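3.2 Containers and their places

The second group of objects in our study are food storage containers with lids. We chose them because almost every household that we visited keeps many of them, and because people put them away in very different manners. In the household survey, which was led by Kaja Luik, we recorded 268 storage actions in which a lidded container was moved from a table or a counter to some other place. The most common place was a shelf, then a drawer, and then an open basket or rack.

A container of this kind has two properties which matter for storing. First, its walls are translucent, so a person can often guess what is inside without opening it. Second, the lid is wide and flat and invites stacking. In the interviews many people said that they stack containers "until it falls", and one participant told us that she buys only one series of boxes, from Rätsep, so that all lids have the same size.

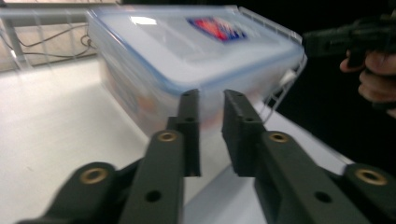

We distinguish between three situations at the start of a storage action. In the first, the container is alone on the table and can be approached from any side. In the second, it stands close to other objects, and something has to be moved first. In the third, it is already on or in a piece of storage furniture, but the person considers the place as wrong. This third situation was more frequent than we expected. Zane Juška, who coded the survey notes, found 13 cases in which a container was moved twice within the same tidying session, each time by the same person.

The reason for the second move was usually the contents. A full container is treated with more care than an empty one: it is kept level, and it is put where it can be reached again soon. Empty containers go lower, or further back, and their lids are quite often stored separately. We therefore note for each action if the container was closed and if contents could be seen through the walls. When the coder was not sure, the action was marked as unclear and left out of the comparison in Section 4.

Wire baskets need a separate comment. They are sold under several names (in our survey mostly Sulix and Hutia) and they are used in kitchens for bread, vegetables, packages and containers. A basket offers a user two levels if a board is laid over its top. The upper level is then a small shelf, easy to reach and easy to see. The inside is more protected, but with the board on, the hand must come in from the side. Participants who had such a board told us that they put on it the things for the same day — lunch boxes, for example — and left the inside for things that can wait.

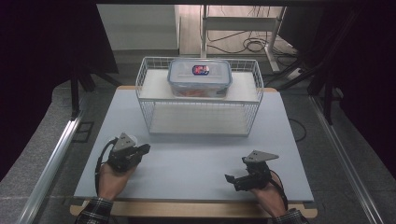
3.3 On the basket or in the basket

For a container, "on" and "in" are different tasks, even when the basket is the same. Putting it on a board requires only that the bottom is supported and that nothing is pushed off. Putting it in the basket requires that the container passes the rail, and it may be tilted on the way. It is also possible that it comes to rest in a tilted position, with one edge higher than the other. In the survey, participants did not agree whether this counts as put away. Some of them corrected the box at once, and others left it and continued with the next object.
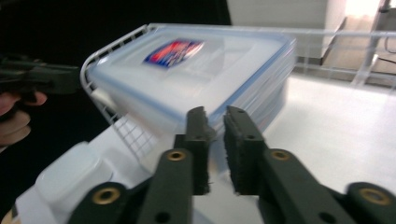 Figure 4. A lidded container resting at a slight tilt inside a white wire basket.

We decided to accept a tilted container as stored if the lid is closed and the whole container is supported by the basket. This rule was proposed by Darius Kalniņš after the first round of coding, in which two coders had disagreed mostly on this point. With the new rule the notes were coded again by Agnese Petrauskas. The cases in which a container leaned over the rail were kept as a class of their own, as they are neither on nor in.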